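원격조종으로 데모 모을 때 테이프 구역, 어떻게 쓰세요? 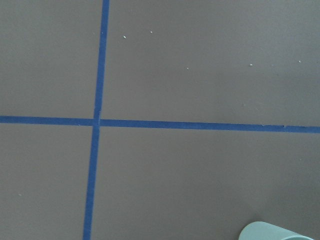
회색 판에 파란 테이프로 십자. 손목 카메라 화면입니다.

안녕하세요, 집에서 Ornel 팔로 컵 옮기기를 가르치고 있는 초보입니다. 리더 암을 손으로 잡고 움직이면 팔로워가 따라 하는 방식이고, 지금까지 데모를 50개 모았어요. 구역을 네 칸으로 나눠서 컵을 칸마다 돌려가며 놓고 있는데요, 학습시켜 보면 오른쪽 아래 칸에서만 잘 잡고 왼쪽 칸으로 가면 엉뚱한 데서 손을 오므려 버립니다ㅠㅠ 테이프를 자 없이 붙여서 가로줄이 가운데서 살짝 어긋났고 칸 크기도 제각각인데 이게 문제일까요? 다 떼고 다시 붙여야 하는지, 아니면 데모를 더 모으면 되는지 궁금합니다.

ziline초보탈출
테이프 삐뚤어진 건 신경 안 쓰셔도 돼요! 저도 Ziline 그리퍼로 할 때 훨씬 엉망으로 붙였는데 잘 됐거든요. 그것보다 칸별로 몇 개씩 모았는지부터 세어 보세요. 저는 골고루 했다고 믿었는데 파일을 열어보니 한쪽 칸에 절반 넘게 몰려 있더라고요(팔 뻗기 편한 쪽으로 자꾸 놓게 됨...). 왼쪽 칸들은 폭이 좁으니까 컵 위치도 비슷비슷해지기 쉬워요. 칸 안에서도 구석, 가운데, 선 바로 옆까지 일부러 흩어서 놓으시고요. 저는 그렇게 313개까지 모았는데 그 정도까진 안 하셔도 될 것 같아요ㅎㅎ

느린손
일단 테이프는 떼지 마세요. 중간에 바닥 모양이 바뀌면 앞에 모은 거랑 섞일 때 골치 아픕니다. 그리고 시작 자세요. 매번 같은 자리에서 출발하시나요? 저는 Thorlacius 리더 암 쓰는데 시작할 때 손목 카메라에 이미 컵이 걸려 있는 데모가 대부분이어서, 컵이 안 보이면 얘가 찾을 줄을 몰랐어요. 컵이 화면 밖에 있다가 들어오는 데모를 섞고 나서 좋아졌습니다. 잡기 직전에 너무 오래 머뭇거린 건 6개쯤 지워 버렸고요.

지나가던사람
그냥 많이 모으세요 저는 63개에서 됐어요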